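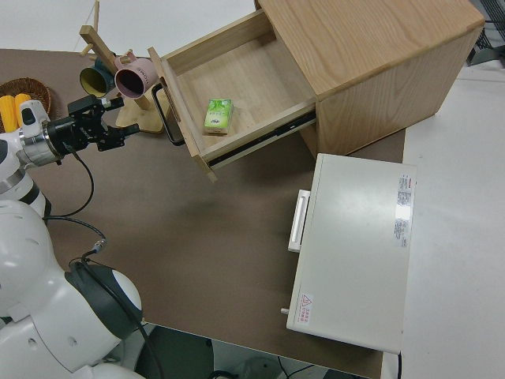
Our small cabinet with the drawer open, and the mug tree beside it.

Small kitchen, small table: what I keep on it and what goes in the drawer

Wednesday, June 24, 2020

When we moved to the apartment in Mumden, the kitchen had one wall with cupboards and they were too high for me. So the table became the place for everything, and after a few weeks I could not find a free corner to cut an onion. I write down what helped me, maybe it is useful for somebody with the same kind of kitchen.

Start with the drawer

I bought the little wooden cabinet at Indano, the second-hand shop near the station. It has a black handle like a bar, easy to take when your hands are full of flour. My first mistake was to fill the drawer completely. Forks, string, candles, batteries, old receipts, all together. After a month I did not open it anymore.

Now I have a rule that a drawer on the table must be almost empty. One small box, one or two things you need every day, finished. If you have to lift one thing to see another, take something out. I also pull the drawer fully open every Saturday and wipe the bottom with a cloth that is only a little damp. Raw wood does not like much water, so do not pour anything inside. Leave the drawer open until it feels dry.

If the drawer goes heavy, clean the metal rails first. Take an old toothbrush and remove the crumbs. I used cooking oil once and I do not recommend it. It became sticky and collected more dust than before. A dry candle rubbed on the wooden parts that touch is better, but keep the wax away from the metal.

Hang the mugs

A mug tree takes the space of one saucer and holds what would be half a shelf. Please look at these points when you buy one:

The base should be wide. I had one from the Futo catalog with a thin round foot, and it fell each time I took a mug from one side only.

Put mugs on opposite sides. With two mugs it is simple, one left and one right, then the weight is equal.

Shake the mugs before hanging. The drops run down the post and the wood gets dark rings. Mine has such rings at the bottom, from the first winter.

Choose pegs that go a little up at the end, if your mugs have big handles. For small handles straight pegs are fine.

I like mugs with a different color inside. It is not practical advice, but I see at once which one is mine, and tea stains are easier to forgive in a dark mug than in a white one. For the stains I take a spoon of baking soda with some drops of water, rub with the finger and rinse well. 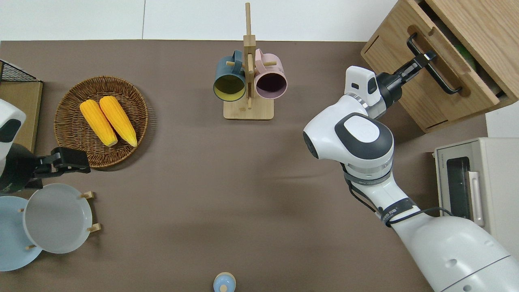 Corn in the wicker basket, plates in their stand, mugs on the tree.

Corn and the basket

A flat wicker basket is good for vegetables which you will cook the same day. The air goes around them and they do not sweat as in a plastic bag. Put corn in one layer, side by side. With the husk off it becomes dry quickly, so if dinner is tomorrow, wrap it and put it in the refrigerator.

To clean wicker, first turn it upside down and knock on the bottom. Then use a soft brush, following the direction of the weave. When it is really dirty, wash fast with lukewarm water and a drop of dish soap, and dry it in the shade. My mother's basket stood on the radiator one October and it cracked all around the rim.

Plates standing up

Plates in a pile look tidy, but you always need the one at the bottom. In a wooden stand you take any plate without moving the others. It is also kinder to the glaze, especially for plates with a raised rim. I bought mine at Gape for 6 dollars, and it was already used.

Put the biggest plate at the back and the smallest in front. Dry them with a towel before, or lay a folded cloth under the stand, otherwise water stays around the feet. Every two months I rub the wood with a little mineral oil, wait until the next morning and wipe off what is left. 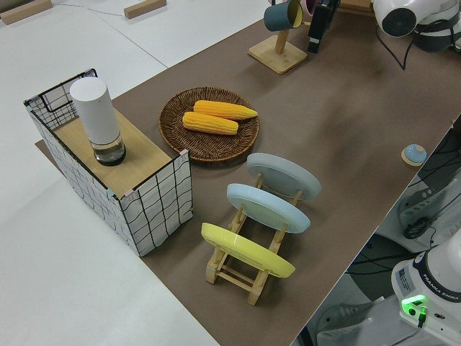 A board on top of the storage box

An open fabric box with a wire edge is useful, but things on the top get dusty. Lay a square wooden board across it and you win one more small shelf. Check that the board rests on the edges on both sides, and do not put a heavy pot there. Mine is 21 centimeters deep and it is enough for one tall container.

Inside the box I keep only light things, like napkins and clean dish cloths. When I need them I lift the board with both hands and put it on the table first. Fabric sides can be cleaned with a sponge and soap. Do not soak them, the wire at the corners can rust and then the spots come through.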